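Dristis 3-Tier Snack Shelf review: decent shelf, silly marketing

Posted 5th November

I bought the Dristis snack shelf in March, so this is a review after 8 months of use and not after one afternoon of admiring it. I paid $200 for it from Kwak, full price, with my own money. The listing had 1,935 ratings when I ordered and most of them were five stars, which made me suspicious. A lot of them said things like "looks great, can't wait to use it." That tells me something about the box it came in and very little about the shelf.

What I wanted was simple. Our office snack corner had been living in a cardboard carton under a desk for far too long. People dug through it, the bags at the bottom got crushed, and the cans of chips ended up wherever. I wanted something open, low enough that you can see what's left, and strong enough to lean on when you're getting up from a crouch. I looked at wire racks, I looked at a bookcase, and I looked at the Oten, which costs less and gets talked about as the same thing with a different sticker. More on that further down.

Dristis calls this a "retail grade display system for home and office." It's a shelf. It's gray, the shelves have white edges, and it looks like a piece of a convenience store. I happen to like that. If you don't, no amount of styling is going to fix it, so look hard at the photos before you order.

Putting it together

The instructions are drawings only, and two of the drawings are wrong. The clips on the uprights are shown pointing up. They go on pointing down. If you follow the sheet you'll have the whole thing assembled before you find out that the shelves rock, and then you get to take it apart again. I lost most of an evening to that. Kwak's support answered my email with a link to the same sheet.

There are 13 clips in the bag, one of them a spare, and I needed the spare. The clips are the weakest part of the product. They're a stiff plastic, and one of mine snapped while I was tapping it in with my palm. I'd have expected metal at this price. In fairness, once they were all in and facing the right way, nothing has shifted since. I've also dragged the unit across the room twice without emptying it, and it didn't come apart or lean.

The white edging comes already attached. Mine had a gap at one corner where it hadn't been pushed in all the way. A thumb fixed it.

The claim about cans

Half of the product page is about cans. Dristis says you can lay tall canisters on their sides, "angled for instant visibility," and that they'll stay where you put them thanks to a textured surface. I rolled my eyes at this. A can on its side is a wheel. So naturally it was the first thing I tried, and I've kept them stored that way on and off ever since, mostly to see if I could catch the shelf out.

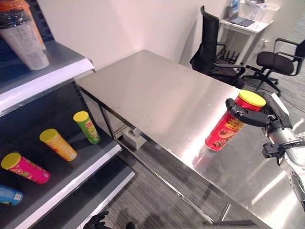
Four cans lying down on the Dristis, with the Ener table next to it.

The result is a grudging pass. Set in a diagonal row, the cans mostly behave. Take one from the end and the others stay put. Take one from the middle and the neighbors close up on each other, and sometimes the last one wanders toward the edge. I have had exactly one hit the floor, and I'd bumped the shelf with my hip at the time. The "textured surface" is a faint pebbling in the paint and I doubt it does much. I put one of our cans on the smooth top of the Ener table to compare, and it didn't go anywhere there either until I nudged it. A flat surface is a flat surface.

As for instant visibility, what you see mostly depends on which end faces out. If the lids are toward you and they're all the same color, you'll be leaning over to tell the flavors apart. Ours all have yellow lids. The bodies are bright enough that you learn it fast (the green one, the pink one, the blue one), but standing them upright would show you the label without any learning at all. You'd lose the look from the product page and gain some sense. I still lay them down, mind you. It does look nice, and they don't get knocked over like bowling pins.

How much of it you'll use

Three tiers sounds like a lot of storage, and I'd be careful with that idea if you're paying by the shelf. The middle one is the only one at a comfortable height for grabbing things, and it does nearly all the work. The top gets whatever people happen to be carrying. The bottom is a stoop for anyone over the age of ten, and everything I've stored down there has slowly migrated upward.

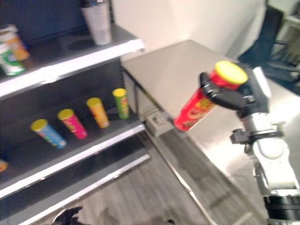 My bigger complaint is the top shelf, which Dristis describes as a "clean serving surface." Serving what? The paint is thin enough that I baby it, and there's no lip, so anything round is on its own up there. I also wouldn't stack on it. People do it anyway, and you end up with a snack can with another container leaning on top of it, off in a corner, and somebody's paper cup standing at the back next to a dark spot in the surface. Meanwhile the cans have the shelf below to themselves, and the lowest one has nothing on it. That is a fair picture of how this unit gets used in our place. If I were doing it over I'd look for two deeper shelves and skip the third.

Wiping it down is easy, I'll give it that. Crumbs collect where the white edge meets the gray, and a damp cloth folded over a fingernail gets them out. The white parts show every smudge. The gray parts hide everything, so I suspect they're dirtier than they look. I clean both when I remember.

Next to a table

I keep it beside a stainless steel table from Ener, and I mention this only because Kwak sells the two as a "station" and knocks a little off if you take both. I'd already had the table, so I can't tell you if the discount is real. They do work together. You pull something off the shelf and there's a place right there to set it down and open it. The heights don't match, though, whatever the bundle photo suggests. The table is also very shiny under ceiling lights. Pretty in the mornings, a bit much in the afternoon with everything switched on. If you're picky about glare, put the pair somewhere other than directly under a fixture.

You'll need to leave a gap between the two as well. The shelf is open at the front and you want room for your knees when you're reaching low. I started with them pushed tight together and moved them apart within the week.

What about the Oten?

I said I'd get to it. A friend's workplace has the Oten and I've spent some time poking at it. It is not the same thing with a different sticker. The Oten's shelves flex when you press in the middle, and the edging is a printed strip that had started peeling on theirs. On the other hand it uses metal clips, its instructions are correct, and for bags of pretzels and the like it would do fine. If you're storing light stuff and nobody is going to lean on it, save the money. If you're putting bottles or canned drinks on it, I'd pay for the Dristis and grumble.

What I liked
Solid once it's up, no wobble
Cans lie down on it better than I expected
Gray finish hides wear

What I didn't
Plastic clips
Wrong drawings in the instructions
Top shelf with no lip and thin paint
The word "system"

Would I buy it again? At $200, no. I'd wait for a sale, and Kwak seems to run them often enough that paying full price was my own mistake. I'm keeping the one I have. It does the job it was bought for, the carton is gone from under the desk, and the bags aren't getting crushed anymore. Three and a half stars, which the site won't let me give, so I've put down three.

Update on the clips: after I wrote most of this I asked Kwak about buying replacements. They sell them in a pack, with shipping that costs more than the pack does. I didn't order any. If another one goes, I'll try the metal ones from the Oten, which look to be the same size, and I'll add a note on whether they fit.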